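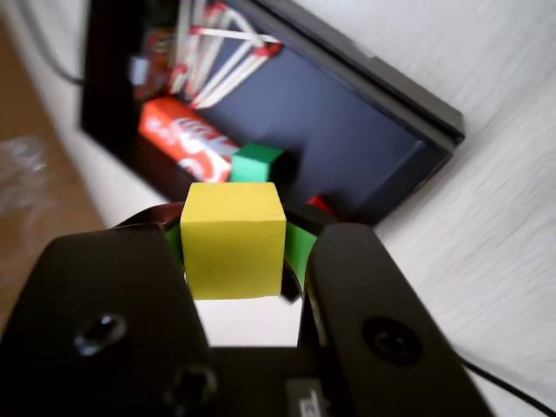 Change the pads before they look worn

Most of the gripper faults that reach my bench are pad faults. The customer has usually written something else on the ticket: motor weak, encoder drifting, software dropping parts. Then I take the fingers off, look at the soft lining on the inner faces, and find it polished like the sole of an old shoe.

I look after small handling cells for a repair shop in Tukstead. A fair number of them are two-finger grippers with black plates and green pads, picking blocks, cans and odd plastic shapes out of trays. It is light work. Because it is light, owners assume the pads will last as long as the fingers they are stuck to, and I think this is the most expensive mistake they make.

My view is that pads should be changed on a count, in the way you change oil on a mileage. I use 3,000 grips. At that point both pads come off, whatever they look like. I have had arguments about this figure with people who run the same equipment, and I accept that it is cautious. A matt cube with flat sides will let you go well past it. A drinks can will not, as it is slippery and round and only touches a narrow band of the pad, so the wear goes into a line down the middle while the rest stays nearly new. If you only glance at the pad you see the new part.

The usual objection is cost. A pair of Wirkholm pads is cheap, but the job takes the cell out of use, and a manager who sees a good-looking pad in the bin will ask why. I would ask that manager to look at what happens in the weeks before a pad fails. The part starts to slip slightly, so the operator turns the grip force up. That cures it for a while. The force goes up again. Now the fingers are flexing at the root, the drive is running warmer than it should, and the tray positions taught in the spring no longer match where the part ends up. When the unit comes to me I am replacing a drive belt and re-teaching every pick, all because of a strip of soft material.

We had a Boonchu unit in November that had gone this way. The force setting had been raised to 51 from a factory value a good deal lower. The pads had never been changed. I fitted new ones, put the force back where it belonged and it held a test cube without any trouble, but by then the belt had stretched and that had to be paid for too.

The second objection is that a change of pads upsets the calibration. It does, a little. A new pad is thicker than a worn one, so the fingers meet sooner and the zero has to be set again. On the Zundel controllers this means closing the fingers empty at low speed, storing the value, then gripping a block of known size and checking the reading. I allow 2 mm between what it says and what the block measures before I start again. People skip this step and then blame the new pads.

Always change both. One new pad and one old pad will pull the part off centre, and it will be set down crooked. Clean the plate with alcohol and let it dry before the new pad goes on. Press it down from the middle outwards. Leave it overnight if you can. I have seen a pad peel at the tip after 400 grips when somebody was in a hurry to get the cell back.

I would also like makers to put a grip counter on the main screen. Most controllers already keep the number, several menus down, where an operator will never go. Until they move it, a sheet of paper taped to the bench does the job. Write down the reading on the day the pads go on and the reading at which they come off.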